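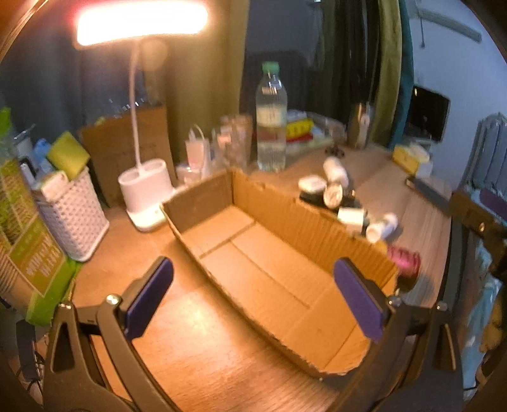

What is a digital coin?

08/05/2022
By the Brallo Kids Desk

Money used to be something you could always hold. Coins and paper notes are made for a government, and shops in that country take them because everyone agrees what they are worth.

A digital coin has no metal in it. It is an entry in a list kept on computers. The list says how many coins there are and which account each one belongs to.

Let's make one up and call it the Lobo. Say there are 1000 Lobos. Mia has two of them and wants to give one to Sam. She sends a message that says "move one Lobo from me to Sam". Computers in different places check that she really has it to give. If they agree, the list is changed, and every computer saves the new copy.

Mia can't spend the same Lobo again, even if she tries to be quick. The list already says it is Sam's.

The list is often called a blockchain. Changes are bundled into groups called blocks, and each block is joined to the one before it. Block 1771 comes straight after block 1770. If someone tried to change an old block, the later ones would no longer match, and the other computers would notice.

How does the list know it's Mia asking? She has a secret key, a very long password that a computer makes for her. With many digital coins, if you lose the key there is no bank to ring for a new one -- the coins stay on the list, but you can't move them.

What is a digital coin worth? Whatever people will pay for it. The price can go up in the morning and down by dinner. Some people like digital coins and some think they are too risky. Governments are still working out what rules they should follow.

Words to know
Account: a place where your money is recorded
Key: the secret code that lets you move your coins
Block: a bundle of changes to the list

More from Brallo Kids
What does a bank do with your savings?
Why do coins come in different colours?
How a tap-and-pay card works

Contact us | © Brallo 2022 | Back to top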